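## 4. Setting Up the Sorting Table

The Clundau table arrives flat, heavy and convinced it is already in the right spot. Decide where you want it before the legs go on. Shiela Marquez, who wrote the first edition of this guide, moved hers four times and has asked us to put that in print.

1. Lay the cardboard from the carton on the floor and set the top on it, good side down.
2. Screw in the legs by hand until they stop. Finish with the supplied wrench, a quarter turn each.
3. Turn the table over with a second person. One person can do it, once.
4. Check for wobble. Adjust the feet, then check again, then accept what remains.

**Note:** The streaks in the wood run the long way and will not wipe off. Our help line has taken 111 calls about this.

**Caution:** Keep the top away from radiators. It holds up to 40 pounds, spread out. It does not hold you, even briefly, even to change a light bulb.

### 4.1 Placing the bin

5. Rinse the clear plastic bin and let it dry. Peel the label off in one slow pull, or in 30 small angry ones.
6. Stand the bin toward the back of the table, long side facing you. Leave the front clear for whatever you are sorting.
7. Put in one small item as a test. If you can reach it without standing up, the bin is close enough.
8. Work through the pile one piece at a time. Handfuls feel faster until you have to pick them back out.

**Note:** The Dulum lid is sold separately and fits the Dulum bin. The Kalinowski lid also appears to fit, right up until you carry it upstairs.

### 4.2 Daily care

Wipe the top along the grain with a damp cloth, then a dry one. No bleach, no scouring pads, no lemon trick your aunt swears by. Furnel wax may be used every October if you enjoy that sort of thing. Empty the bin when it is two-thirds full. A full one is hard to see through, and then you have paid for a clear bin for no reason.

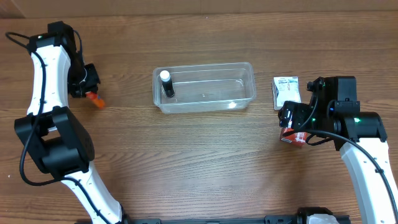
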